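4 min read

3.2 Supporter contact during pre-season camps

Pre-season training camps differ in how much contact they allow between squad and supporters. We compared two camps attended by the same club, one at Millby and one at Drurkville, using session logs and a questionnaire returned by 1,809 supporters. Open sessions at Millby were limited to 23 minutes of signing time after training – at Drurkville no limit was set.
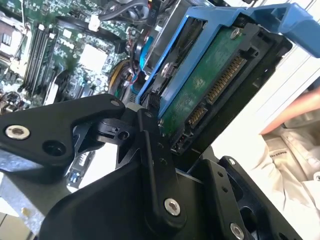
Respondents who had met a player in person were more likely to report that they intended to renew a season ticket. The effect held after controlling for age and distance travelled, but it was weaker among those who already attended away matches. Following Sekiguchi, we treat a signed item and a short conversation as separate forms of contact.

Log entries were coded by two raters working independently. Disagreements were settled by discussion, and sessions with missing start times were left out of the analysis.

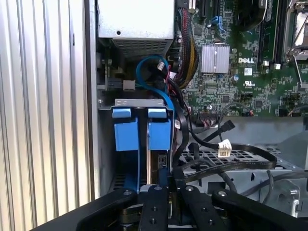
Figure 2. Opened Dell computer tower, with power supply and cabling.

Capacity at the Drurkville ground was capped at 1,000 for each open session, so queue length there reflects ticketing as well as demand. Waiting time was therefore not used as a measure of interest.

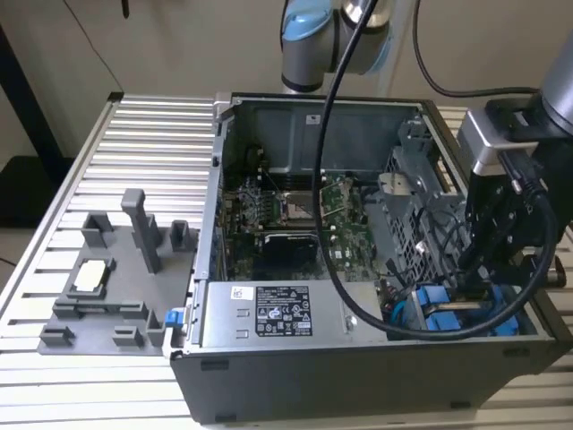
Chiyo Hayashi objected that intention to renew is a poor guide to renewal itself, and that the Clellorton survey had found the gap widest among younger supporters. We accept the point for respondents under 23 and report their answers separately in the next section.

2 comments · 23 shares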